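Laundry > Folding and Storing > T-Shirts and Everyday Tops

How to Fold a Pile of T-Shirts on the Bed

Updated February 1, 2020

A bed is a good place to fold laundry. It is wide, it is soft enough that nothing slides off, and it puts the clothes near the dresser. The drawback is that a soft surface lets fabric bunch under your hands, so the steps are a little different from folding on a table.

Before you start

Make the bed first. Pull the bedspread tight over the corners and push the duvet up toward the pillows or over to one side. You need a clear flat area a bit wider than a T-shirt with the sleeves out. If your bedspread is quilted or has raised stitching, lay a bath towel over it and fold on that.

Check that the clothes are completely dry. Feel the collar and the underarm seams, which dry last. Anything damp goes back on the rack.

Sorting the pile

Drop the whole load near one side of the bed and leave the rest of the surface free. Don't try to straighten the pile. Take the top item by the shoulders or by any edge you can reach, lift it straight up, and let the rest fall away from it. Pulling sideways drags everything else along and you end up with two piles. 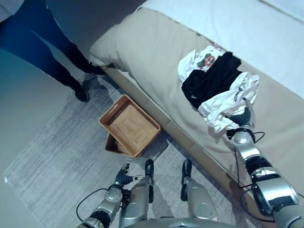

Put white shirts and dark shirts in separate stacks as you go. Black cotton sheds lint for the first few washes, and it shows on white. If a shirt is inside out, turn it now. Shirts with a printed front are the exception in the wash, where inside out is better, but they should be right side out before they go in the drawer.

Folding a T-shirt

1. Lay the shirt face down with the collar pointing away from you. Smooth it from the middle out to the sides with flat hands.

2. Fold one side in toward the center, a third of the width. Fold the sleeve back on itself so it lies along the folded edge.

3. Do the same on the other side. You should have a long rectangle with the collar at the top.

4. Bring the hem up to just below the collar.

5. Fold in half once more for a shelf, or in thirds for a drawer where the shirts stand on edge.

6. Turn it over. If there is a print, part of it should be facing you.

Keep prints off the sharpest crease if you can. A thick print will crack along a fold line after a few months in the drawer. Moving the last fold up or down by 2 inches is usually enough.

Long sleeves and heavier tops

Fold the sides in as above, then lay each sleeve straight down the back. Sweatshirts only need one fold at the end. Stack them under the T-shirts.

Putting them away

Stacks of 8 shirts are as high as most drawers will take. Carry each stack with one hand underneath and one on top.

Contact us | Copyright 2020 Wolstead | Back to top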